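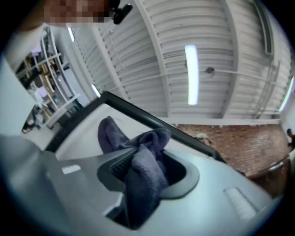

May 5, 2026 — awning bench, drip rail and side wall

Good day today! The new drip rail finally went on the test rig without a fight, and I want to get this down before I forget which spacers I used.

Rig is the same as last month: the old Plillero roof bars on the steel stand, Stomel awning bolted to the left side, legs down, pegged into the sand trays. I swapped the short brackets for the long Brerel ones and it changes everything. The awning case now sits far enough off the bar that you can get a whole hand behind it, so the rear nuts go on with an ordinary wrench. Last time I was in there with two fingers and a lot of bad language.

Spacers: 7 mm on the front bracket, two stacked thin ones on the rear. Don't use the black ones from the tray by the door, they're a hair too wide and the bolt only catches a couple of threads.

Then the water. Hose on the fan setting, watering can for the measured pours. First pour was 300 ml along the top seam, slow. All of it ran down into the rail and out at the front end, where I had the tub. Second pour I did fast, same amount, and a little jumped the lip right at the center join. I'd been expecting it to go over along the whole length, so one spot is great news. The join has a tiny step in it, you can feel it with a fingernail. I filed it, wiped it, poured again, and it held. I poured three more times just because it was fun to watch.

Side wall next. Imtiaz Gunawardena came over after lunch to hold the far end and we tried the Jayawardena wall on the Stomel rail, which on paper shouldn't fit (different bead). It fits! It's stiff for the first foot or so and then it slides nicely if the person at the front keeps the fabric level. Imtiaz thinks a bit of silicone spray in the mouth of the rail would take care of the stiff part. I'd like to try it dry a few more times before we start spraying things, but he's probably right.

With the wall on, the whole setup gets a lot quieter in the fan. We had it on high, pointed straight at the long side, and the roof fabric stopped that awful drumming as soon as the bottom edge was pegged. What moves now is the rear leg. It walks. Maybe the foot is too small for sand, maybe I just didn't push it in far enough. Try the wide feet from the old tarp kit.

Zipper on the wall door: 100 open-and-close cycles, half by me, half by Imtiaz. No snags on the straight part. It hesitates at the bottom corner every time the fabric isn't pulled tight, and the storm flap likes to wander into the teeth there. A short row of stitching to hold the flap back would do it, I think. I marked the place with chalk on the inside.

Pack-down is still the weak point. Rolling the awning with the drip rail fitted works, but the roll comes out fat at the front and the cover zipper has to be coaxed. We got it closed by rolling from the front end first and squeezing as we went. Solo it would be a pain — I tried, gave up, called Imtiaz back.

Left on the rig overnight with the wall on and the roof pitched low at the rear. Bucket under the front corner.

To do:
File the join on the second rail before fitting
Wide feet on the rear leg, then fan again
Stitch the storm flap, redo the zipper cycles at the corner only
Ask Brerel if the long brackets come with a taller slot
Find out who has the good torque wrench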